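Skulemholm Opens Its Doors, and Most of Its Drawers
20 January 2024 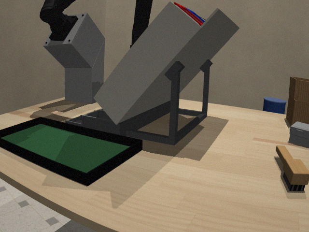 Computer rendering: a light wooden table, with a large gray box tilted across the middle.

I went to the Skulemholm furniture works open day because it was free and because my own kitchen table has been propped up with a folded bus map since November. I thought I might learn something. I did learn that the parking lot holds a lot fewer cars than the website believes.

The tour started in the lumber shed, which smelled wonderful and was cold enough to make the whole group walk faster. Our guide told us the boards rest there for 200 days before anyone touches them. I have had vacations planned with less patience. A man behind me asked if the wood knew how long it had been, and the guide said, kindly, that they wrote it on a tag.

Next came the sanding hall. You get earplugs at the door and then a ten-minute talk that I'm sure was excellent. I nodded at what seemed like the right places. From what I could lip-read, there are 3 stages of sanding, and the last one is done by hand by people with very strong feelings about dust.

The finishing room was the best part. They use an oil called Rirnico that comes in small, serious-looking tins, and they let us try it on scrap pieces. Mine came out blotchy. The woman next to me, who had never done this before, made something you could eat off at a wedding. We didn't talk much after that.

Lunch was soup in the canteen, good soup, with a bread roll that could have used some time in the sanding hall. Then the showroom, where the Kallau dining table costs more than my first car and has fewer scratches. The Peng stool is $369. It is a very nice stool. I sat on it for as long as I decently could.

They took 150 visitors this year, and I believe all of them were ahead of me in line for the factory seconds. I came home with one drawer knob and a tote bag. The bus map is still under the table leg.

Comments

tablesaw_tess: You have to go to the seconds room FIRST. Skip the soup.

Orrin88: The soup is the reason I go.

mapleandpine: Blotchy means too much oil. Wipe it off sooner next time.

Recent posts

A Morning at the Button Museum
Two Hours in a Cheese Cave
The Ferry Terminal Gift Shop, Reviewed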